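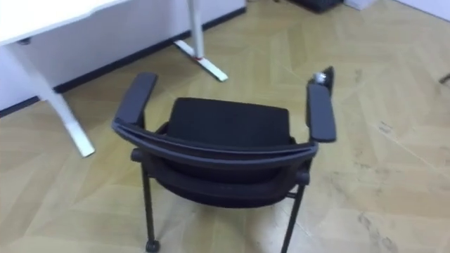
Karnum Hardwood Floor Soap, 100 oz. jug

3 min read

If you've just moved into a place with light floors, you already know they show everything! Marisol Sánchez mixed the first batches of Karnum in her kitchen in Wilatberg because the cleaner she'd been buying left a film that caught every footprint, and we've been pouring it more or less her way ever since (a little less lemon these days, after some very kind letters).

Pour one capful into a bucket of warm water, wring your mop out well, and go with the grain. No rinsing. For sticky spots, let the soapy water sit a minute and wipe with a soft cloth.

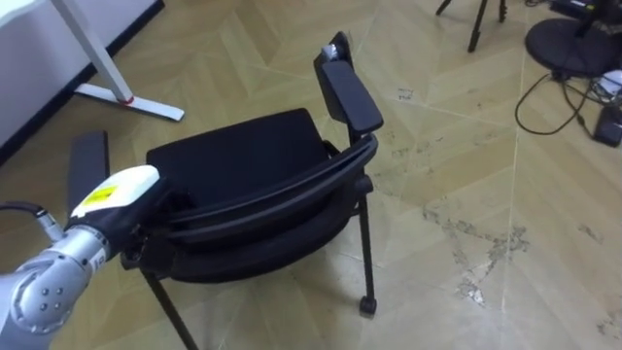 Sizes and refills

The jug comes with a screw cap and a handle. Refill pouches ship from Zoviden every December and June, and you're welcome to order ahead. Please don't use it on waxed floors, it will dull them.

1,829 shares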